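Papel para envolver, papel para guardar

En el taller de Yae Okabe los pliegos se almacenan tumbados, nunca de pie. Ocupan una cajonera de metal que va de pared a pared y que ella compró a una imprenta que cerraba. Cada cajón lleva una etiqueta escrita a lápiz con el gramaje, el color y el mes de entrada. Los de junio están casi vacíos. Es la temporada en que las tiendas de regalos y las pastelerías hacen el pedido para el verano y piden tonos claros: hueso, melocotón, verde menta.

Okabe dirige Gurker, un pequeño negocio de papel de envolver que sirve a floristerías, tiendas de té y un par de librerías. Vende pliegos sueltos y también enseña a usarlos. El curso dura 4 tardes y se imparte en una mesa larga, sin sillas. «Sentado se pliega mal», dice. «Los codos se quedan bajos y la mano tira del papel hacia un lado».

El local ocupa la planta baja de un edificio de 1917, antiguo almacén de telas. De aquella época quedan el suelo de baldosa y un mostrador de corte con una regla de latón embutida en el canto, que sigue usándose para medir. La humedad es el problema principal. Un papel fino que pasa la noche cerca de la puerta amanece ondulado, y los pliegues que se le hacen después salen blandos. Por eso los cajones de abajo se reservan para cartón y los de arriba para los papeles ligeros.

El catálogo tiene 406 referencias, aunque la mayoría de los clientes se mueve dentro de una docena. El más vendido se llama Noguchi, un papel liso y pálido que se usa para flores y para cajas de dulces. Le sigue el Billcombe, más rígido, con algo de grano, que aguanta bien las aristas y perdona poco las correcciones: una doblez equivocada se queda marcada. Okabe lo recomienda para libros.

La primera tarde del curso se dedica a cortar. Se trabaja con plegadera, cúter y una escuadra pesada, y se repite el mismo rectángulo hasta que las cuatro esquinas coinciden al doblarlo por la mitad. La segunda tarde se envuelven cajas. El método que enseña Okabe es el diagonal: la caja se coloca girada sobre el pliego y se va volcando mientras el papel sube por los lados. Gasta algo más de material, pero deja un solo cierre y necesita un único trozo de cinta.

La tercera tarde es la que más cuesta. Consiste en envolver lo que no tiene caras planas: botellas, tazas, jabones redondos, un ramo. Ya no hay aristas en las que apoyarse y el papel sobrante tiene que ir a alguna parte. La solución habitual es recogerlo en un punto y dejar que forme un cono. Okabe insiste en que ese punto se decide antes de empezar y se marca con el dedo. Después se sujeta el pliego por ahí, se deja caer el resto y se mira por dónde abren las curvas. Si las arrugas salen desde el mismo sitio, el cono se cierra sin esfuerzo. Si hay dos focos, conviene soltar y volver a coger.

También se aprende a aprovechar el canto. En los papeles de tono muy suave, el color apenas se aprecia en la superficie extendida y se nota más donde el borde se enrosca. Muchos floristas buscan eso: dejan una punta vuelta hacia fuera para que el verde se vea, y otra más clara doblada por detrás.

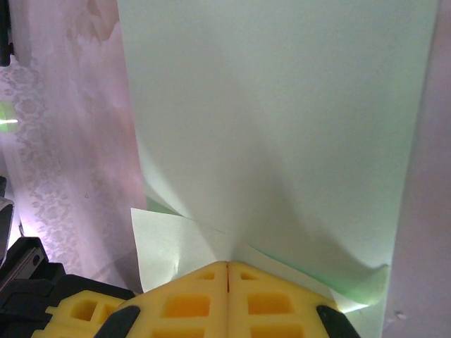
Pliego verde menta recogido en un punto: el color se intensifica en el borde curvado.

El pliego que usa Okabe para este ejercicio es grande, mayor de lo que pide el objeto. Los alumnos suelen recortarlo antes de tiempo y se quedan cortos al llegar al cuello de la botella. Su consejo es plegar primero y cortar después. El sobrante no se tira. Va a una caja debajo de la mesa y de ahí salen etiquetas, sobres pequeños y tiras para rellenar cestas.

La última tarde se dedica a los cierres. Se prueban el cordel de algodón, la goma plana y un adhesivo de almidón que fabrica la casa Skavier y que Okabe prefiere a la cinta transparente en los papeles ligeros. Se aplica con pincel, en poca cantidad, y se deja 10 minutos bajo un libro. Quien tiene prisa puede recurrir al cordel, que además permite abrir el paquete sin romper el papel.

Los grupos del próximo curso ya están completos y la lista de espera para otoño sigue abierta. Las plazas se piden en el mostrador o por teléfono. El material está incluido, salvo la plegadera, que cada alumno compra y se lleva a casa.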